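May 12, 2021

Back at the Tidville room for the second day. I had the hand-held gripper again and the bed task, which means picking up a cloth from the mattress, spreading it, folding it in half twice and leaving it near the headboard. Then I crumple it up and start again. The target was 60 good runs before I went home.

The morning was slow. I kept grabbing too deep and pinching the mattress cover along with the cloth, and a run like that has to be thrown out. Lekham sent round a note last week saying they want the fingers to come in low and from the side, and to close only once they have stopped moving. That is harder than it sounds when you have been folding things your own way all your life. I had to slow right down and think about my wrist.

By lunch I had 32. Ate my sandwiches outside. My thumb was sore from the trigger, so I changed hands for a while, but the left-handed runs were clumsy and I deleted most of them.

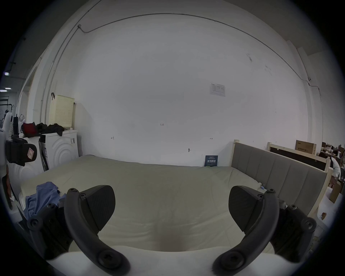
The afternoon went better. I found that if I stood with my knees against the side of the bed I could reach the far corner of the cloth without leaning, and the gripper stayed steadier. I also stopped trying to smooth the cloth with the tip of one finger. It looks neat but the arm at Pavdale can't copy it — it presses too hard and drags everything along. Better to lift the corner and put it down again.

Reached 60 just before four and did a few extra in case some get rejected. They have over 4,000 runs now from all the sites together, and the bed ones are still the ones the arm does worst on. It can pick the cloth up. It loses the second fold nearly every time. I watched two of its tries on the laptop while mine were uploading and it let go too early in both, which makes me wonder if I do the same and don't notice. Must check my own recordings tomorrow.

Bus was late. Beans on toast, bath. Samonte have asked if I can do towels there in October and I said yes, provided they pay the fare.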